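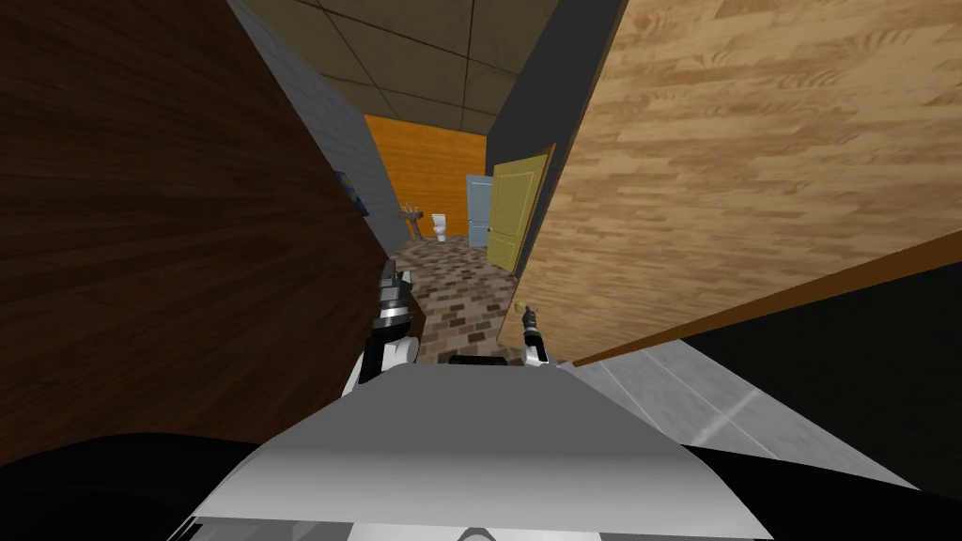

What limits the speed of a home-built two-armed robot in a doorway? Mostly the width left for the elbows, followed by the rate at which the base controller can correct its heading.

Figure 1. Rendered view from the Erkari model in simulation, facing a hallway between a dark wooden panel and an open light wood-grain door. Both grippers are extended forward.

4.2 Passage trials in simulation

The Erkari platform was assembled in the shared workshop at Nisik, and its model was prepared before the base motors were fitted. All trials in this section were run in the Dravanier simulator. The controller ran on the same second-hand computer that was later bolted to the real base.

Each policy was given 1000 episodes, with door angle and starting position drawn afresh every time. In total 2860 contacts with a door or panel were logged. Most came from the outer side of the arm – the grippers themselves seldom touched anything. Episodes were stopped after 500 control steps or at the eighth contact, whichever came first.

The Riquelme planner, used here with its default settings, treats a door as fixed once seen. We changed this so that the door edge is estimated again at every step. The change adds 8 ms per step on our hardware. Narrow gaps with a tiled floor beyond were handled no differently from plain ones, and floor texture was left out of the later runs.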